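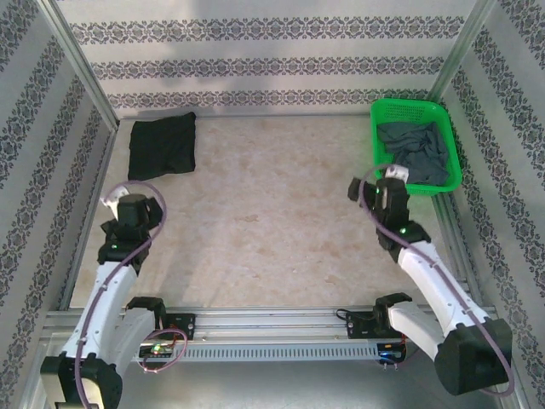 黑色那块在左后角，灰蓝色的还团在绿筐里

深色大方布怎么洗、怎么晾、怎么叠（我家的做法）

上个月写厨房抽屉的时候，顺嘴提了一句我家深色的布都是叠成小方块竖着放的，结果留言里好几位问怎么叠，还有人问黑布洗了老是沾白毛怎么办。那就干脆从头到尾写一遍吧，有点长，只想看叠法的直接往下翻到“开始叠”那一段。

先说一下是什么布。我用的是一种纯棉的大方布，在 Mogensen 买的布头，自己锁的边，裁成 78 厘米见方。深色的我有黑的和灰蓝的两种，盖发面盆、垫沥水的碗、包饭盒、野餐时铺一下，什么都干。我知道很多人喜欢白的，白的看着确实清爽！可是我家做饭酱油用得多，姜黄也用得多，白布撑不过一个礼拜就花了。深色的省心很多，就是洗和晾有几个小地方要留意。

要准备的东西

带孔的塑料筐一个，放待叠的布
洗衣液（我用 Rovavis 的深色款，别的牌子只要不含漂白成分也行）
晾衣架
粘毛滚筒
一块平的台面，比布大一圈最舒服

筐为什么要带孔的呢，我以前用过一个不透气的收纳盒，布收进去的时候我以为干透了，其实锁边那一圈还潮着，闷了两天，一开盖那个味道……后来就换成有孔的了。圆角的也比方角的好，方角那种边上有毛刺，勾过我一块布的线。

洗

洗之前先抖。这一步真的不要省，面粉、饭粒、葱花，能抖的都在水池上面抖掉，不然进了洗衣机全粘在别的布上。面粉尤其讨厌，遇水变成糊，干了以后在黑布上是一片一片的白印子，搓都不好搓。如果已经有干面糊了，先用凉水泡着，等它软了用指甲背刮一刮。千万别用热水，热水一烫就熟了，更粘。

然后是分开洗。黑的和灰蓝的我放一起，从来没串过色，但是毛巾绝对不能一起进去！黑布上那些白毛九成是毛巾掉的。我一开始还怪布质量不好，后来有一次忘了放毛巾，洗出来干干净净的，才明白过来。袜子也尽量别放。

新布头两次要单独洗。我的黑布第一次下水，水是灰的，第二次就淡多了，第三次才敢跟灰蓝的混。有人说泡盐水能固色，我试过，说不上来有没有用，反正没什么坏处，你想试就试。

水温用冷水，程序用普通的就行，转速调低一档。转速太高的话布会拧成一根麻花，晾的时候怎么扯都是皱的。洗衣液少放一点，我放瓶盖的一半。放多了漂不干净，深色布上会留白道道，很多人以为是洗褪色了，再漂一遍就没了。

柔顺剂我不放。放了摸着是软，可是吸水就差了，拿来垫碗的话水珠都在布面上滚。

晾

洗完马上拿出来，别在机器里过夜。拿出来以后捏住两个角，用力甩两下，听到“啪”的一声就对了，大的褶子这时候就能去掉一半。

我的晾衣架是 Handura 的折叠款，横杆长 160 厘米，一根杆子正好并排挂两块，两根杆子就是 4 块，一次洗的量刚刚好。裁布的时候完全没想到这个，纯属运气好哈哈。挂的时候对折搭在杆子上，不要用夹子，夹子夹过的地方会鼓一个小包，叠的时候特别碍事。

要晾在阴凉通风的地方。深色布最怕大太阳，我有一块灰蓝的在阳台忘了一整个夏天，朝外那一面晒得发白，里面那一面还是原来的颜色，现在只能拿去擦自行车。如果只有朝南的阳台，就反面朝外，下午早点收。

收的时候摸锁边，别摸中间。中间薄，干得快，锁边那里是好几层叠在一起的，它干了才算干。冬天我会多晾一晚上。

收进筐里

收下来先随便往筐里一放就好，不用讲究。我一般周三晚上才有空叠，中间这段时间布就在筐里团着，皱一点没关系，反正待会儿要抹平的。只有一点，筐别塞太满，压实了的褶子就难弄了。筐放在台面的远角，手边留出地方来叠，叠好的放另一边，这样拿一块叠一块，不会叠着叠着把没叠的又混进去了（我干过）。

开始叠

台面先擦一遍，要擦干。深色布特别爱吸台面上的碎屑，铺上去再拿起来，什么都粘走了。浅色的台面叠黑布其实挺舒服的，边在哪里一眼就看见，对角不费劲。

第一步，把布整个铺开，反面朝上。锁边凸起来的那一面就是反面。用手掌从中间往四边推，把皱的地方推平。推不平的喷一点点水，等一两分钟再推。

第二步，左边往里折三分之一，右边再往里折三分之一盖上去。现在是一个长条，宽 26 厘米。三分之一怎么找？我是先松松地卷一下，三层差不多齐了再按下去，比拿尺子量快。

第三步，长条竖着对折，变成 13 厘米宽的细长条。对折的时候让开口那一边朝着自己，手指沿着折边捋过去，把里面的空气赶出来。

第四步，从远的一头往回折三分之一，近的一头也折三分之一盖上去，跟第二步是一样的，只是换了个方向。

第五步，再对折一次。好了，一个 13 厘米见方的小方块，光边朝上可以直接立住。

头几块叠出来歪歪扭扭很正常，多半是第二步两边没对齐。差一点点的话就别拆了，用起来一抖就开，谁看得出来呀。差得多就拆到第二步重来，从后面硬拉是拉不正的，越拉越歪。

如果你的布不是正方形的，或者比我的小，就少折一次。小块的抹布我只对折两次，叠太多次反而鼓鼓的立不住。

粘毛

粘毛滚筒要在叠完以后用，只滚露在外面的那几面。我以前是铺开了满满滚一遍，一块布用掉三张纸，太浪费了。里面有几根毛，用之前抖一抖就行。盖面盆的那块我会打开两面都看看，毕竟下面是要吃的东西。

放进抽屉

抽屉里我放了一个 Niltano 的窄分隔盒，小方块一个挨一个竖着排，光边朝上。黑的排前面，灰蓝的排后面，拿的时候不用翻。新洗好的从后头放，用的时候从前头拿，这样每一块都轮得到。可是我分了颜色嘛，所以其实是两排各轮各的，听起来麻烦，习惯了手自己就会放。

盒子不要排满，留一个手指的空，不然抽一块带出来两块。

几个留言里问到的

要不要熨？我不熨。趁着刚晾干还有点软的时候叠，自己的重量就能压平。急着要铺桌子见客人才熨一下，熨反面，正面直接熨会发亮，黑的尤其明显。

油渍怎么办？深色布上的油看不太出来，但是摸着会发硬，洗之前点一滴洗洁精揉开，放十分钟再进洗衣机。用来包油炸东西的那块我是单独固定一块的，角上缝了一针红线做记号。

黑布洗久了发灰怎么救？先漂一遍清水，看是不是洗衣液没漂净。真的是褪色的话我就降级当抹布了，染色我没试过，有试过的麻烦留言告诉我用的什么染料，能不能碰食物。

锁边开线了呢？赶紧缝，用同色线沿着原来的针脚走一遍就可以。拖到下次洗完，线头会在洗衣机里缠成一团，把整条边都扯起来。

下一篇写怎么拿布头锁边，转角那里我缝坏过好几块，等我拍清楚一点再发上来。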